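6. Nitrogen and strain aging in drawn spring wire

6.1 Where the nitrogen comes from

Nitrogen enters liquid steel mainly from the air. In the electric arc furnace it also comes in with the scrap, the coke or coal used as a source of carbon, and some of the alloy additions. The arc itself makes the matter worse, as it splits nitrogen molecules into atoms and these dissolve in the bath quickly. A foaming slag that covers the arc keeps much of the air away, and the carbon monoxide bubbles from the carbon boil carry some nitrogen out. Steel made in the oxygen converter usually has less nitrogen, as the boil there is stronger and goes on for longer in proportion to the weight of metal.

After tapping there is little chance of taking nitrogen out again. Vacuum treatment removes part of it, but the rate is slow when the steel holds dissolved oxygen or sulfur, both of which sit at the surface of the melt and block the sites where nitrogen atoms join up and leave. It is therefore easier to keep nitrogen out than to remove it. The weak points are the tapping stream, the open eye in the ladle slag during strong stirring, and the joint between the ladle nozzle and the shroud at the caster.

The steel followed in this work was melted at the Warkano shop and rolled to rod at Badermont. The grade was an unalloyed high carbon steel for cold drawn springs, of the kind used in furniture and bedding. It was killed with silicon and manganese. Aluminum was kept as low as possible, because hard alumina inclusions lead to wire breaks during drawing. One result of this choice is that there is almost no aluminum to tie up the nitrogen as nitride, and most of it stays in solution in the ferrite or is spread through the cementite boundaries.

6.2 Samples and handling

Samples were taken from 12 heats. For each heat a lollipop sample was drawn from the ladle after the last addition and another from the tundish at mid-cast. Nitrogen was found by melting a small piece in a graphite crucible under helium and measuring the released gas by thermal conductivity. The pieces were cut wet, filed to bright metal and washed in acetone shortly before analysis. Filing was found to matter. Pieces that still carried a thin scale gave scattered results for oxygen, though the effect on nitrogen was small.

Rod coils were sent to the Erkusside wire works, where they were pickled, rinsed, coated with phosphate and patented in a lead bath before drawing. Each coil weighed 2000 kg. Patenting gives a fine pearlite, with thin plates of cementite set closely together in ferrite. Such a structure can be drawn to high strength without breaking, and the spacing of the plates gets smaller as the wire is reduced. Wire from the front and back end of each coil was tested in tension, in torsion and by wrapping around its own diameter.

One of the heats was cast with a badly seated shroud for part of the sequence. The pickup of nitrogen between ladle and tundish in this heat was 20 ppm, against only a few ppm in the others. It was not planned as part of the trial, but the rod was kept and drawn with the rest, and it proved a useful comparison.

6.3 Behavior during drawing

When wire is drawn, most of the work put into it turns to heat. The surface gets hotter than the center because of friction against the die. If the wire does not cool enough on the capstan before it enters the next die, the temperature rises from one pass to the next. Nitrogen atoms move easily in ferrite even at fairly low temperatures, and they settle at the dislocations made by drawing. The dislocations are then pinned, and more force is needed to move them. This is dynamic strain aging when it takes place during drawing and static strain aging when it takes place afterward in storage.

Carbon does the same. In a heavily drawn pearlitic wire, part of the cementite breaks down and releases carbon to the ferrite, so the effect of nitrogen cannot be fully separated from that of carbon. For this reason the results should be read as a comparison between heats drawn on the same machine with the same dies and lubricant. They do not give the effect of nitrogen alone.

The wire from the heat with high pickup had a higher tensile strength in the as-drawn state than its neighbors of nearly equal carbon and manganese. Its reduction of area was lower. In the torsion test the difference was easier to see. Sound wire twists evenly along its length and breaks with a flat face square to the axis. Several pieces from the high nitrogen heat twisted unevenly and split along the length, which is the usual sign of an aged wire. No piece from the front end of the coils split in this way. The back ends were drawn after the machine had been running for some time, and the capstans were warmer by then.

Slowing the machine removed most of the splits. So did better water cooling on the last two blocks, which were found to have lime in the pipes. The pipes were cleaned in June and the wire drawn afterward from the remaining rod passed the torsion test at normal speed. Both findings point to temperature in the wire as the main cause, with nitrogen making the wire more sensitive to it.

6.4 Aging in storage and after coiling

Drawn wire was kept indoors on stands for 6 weeks and tested again. The low nitrogen wire gained a little in strength and lost almost nothing in torsion. The high nitrogen wire gained more, and the yield point became sharper. A sharp yield point is a nuisance to the spring maker, as the wire does not take an even bend and the free height of the springs varies along the coil.

After coiling, springs for furniture and bedding are normally given a short low temperature heat treatment to relieve stress. It sets the shape and raises the elastic limit. Strain aging has a useful part in this step, for the same pinning that harms the torsion test also keeps the spring from losing height under load. It would therefore be wrong to ask for the lowest nitrogen that can be made. What the spring maker needs is a level that stays the same from coil to coil, so that the coiling machine and the oven do not have to be set again with every delivery.

Springs made at the Cocco plant from both kinds of wire were pressed repeatedly to a fixed height and measured. The loss of height was small in both. The springs from high nitrogen wire kept their height slightly better, but a few broke at the knot, where the wire is bent to a tight radius. The broken faces showed no large inclusion at the start of the crack. Marks from the coiling tool were present on some of them and may have played a part – this was not followed up.

6.5 Remarks on practice

Most of the gain in this work came from attention to the shroud joint and to water on the drawing blocks. Argon around the joint is cheap, but the gasket must also be changed every time, since a worn gasket lets in air that the argon does not fully displace. At the furnace, early slag foaming and a steady carbon boil were of more use than a longer vacuum treatment. Small additions of titanium or boron would bind the nitrogen, but titanium nitride forms hard square particles that harm drawing, and boron changes the transformation during patenting. Neither was tried.

The end uses of such wire are ordinary household goods, beds among them. Fig. 6 is a view of a bed in a home.

Fig. 6. Bed with a pale beige fitted sheet and a blanket in light pink and cream with a cartoon bear face.
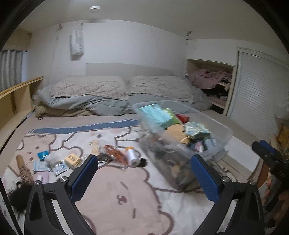 Sofia Sfakianakis remarked in discussion that the torsion splits could have come from the carbon released by the cementite alone, and that the high nitrogen heat should be drawn again on cold capstans before any limit is written into the rod order. She also asked for the nitrogen at the center of the billet to be measured, as the tundish value says nothing about how it is spread after the steel has frozen. Müzeyyen Yalçınkaya replied that enough rod was left for the first test, but that no billet slices had been kept.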